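Zweifingergreifer Zorlow 2 — Parallelgreifer mit schmalen Fingern

Preis pro Stück: 659 Euro
Lieferumfang: Greifer, ein Paar Finger schwarz, Anschlusskabel, Schraubensatz
Passend für: Arme mit Burodeck-Flansch, Adapter für Brundance auf Anfrage

Ich verkaufe hier im Shop ja nur Sachen, die ich selbst am Tisch hatte, und beim Zorlow hat es ein bisschen gedauert, bis er rein durfte. Der Vorgänger war mir an den Fingerspitzen einfach zu klobig. Große Teile, Schachteln, Flaschen — alles kein Thema, aber sobald es an Kleinkram ging, habe ich nur noch geflucht!

Deshalb teste ich Greifer inzwischen am liebsten mit Perlen und Schnur. Klingt nach Kindergeburtstag, ist aber richtig gemein: Der eine Arm muss die Schnur führen, der andere das Teil ruhig halten, und beide Greifer kommen sich dabei ziemlich nah. Wer da ein breites Gehäuse hat, stößt sofort an. Beim Zorlow komme ich deutlich dichter zusammen als beim Khoury, den ich zum Vergleich montiert hatte (der hält dafür schwere Sachen besser, das muss man ihm lassen).

Was mich noch stört: Das Kabel braucht oben eine großzügige Schlaufe, sonst zieht es beim Drehen am Handgelenk. Also bitte nicht zu stramm verlegen. Und die Fingerbeläge sind Verschleißteile, ich wechsle meine nach 1000 Griffen, bei weichen Teilen halten sie auch mal 3000.

Für zwei Arme bitte zwei Stück in den Warenkorb legen, im Januar kommt die nächste Lieferung. Fragen gern per Mail, ich antworte meistens abends. 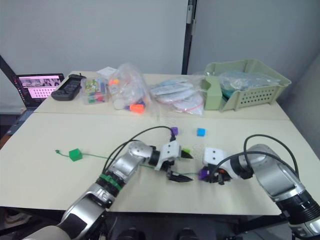

Amancay Navarrete: Bei mir hat der Adapter für Brundance ohne Nacharbeit gepasst. Mit der Greifkraft musste ich aber weit runter, sonst sind mir kleine Würfel seitlich weggesprungen. Gibt es die Beläge auch einzeln?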